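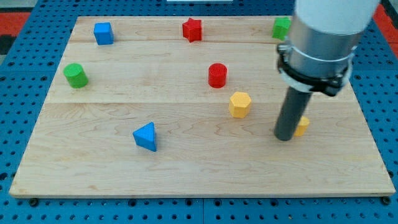
Flurkwood Football Club — youth and community program
Progress report to the Praker Fund, 14th April

What a spring it has been! Your grant let us open a second under-12 squad, and all 30 places went within two weeks of sign-up. Both squads now train on the lower field at Truvar Park, and the new goals are up.

Spending so far is $1140 of the $2000 awarded. Most of that went on the goals and nets, with the rest on bibs, balls and field rental. The coaching course fees are still to come out.

On the field, the older squad drew with Rastogi Rovers and then beat them away — their first away win in the league, and the noise on the bus home was terrific. The new squad has lost more than it has won, but turnout at practice is superb and the passing gets better every time we see them.

Still to do: fix the drainage by the near corner flag, get 2 more coaches through their first badge, and settle the field booking for September. Truvar Park has offered us the same evening slot and we'd love to keep it.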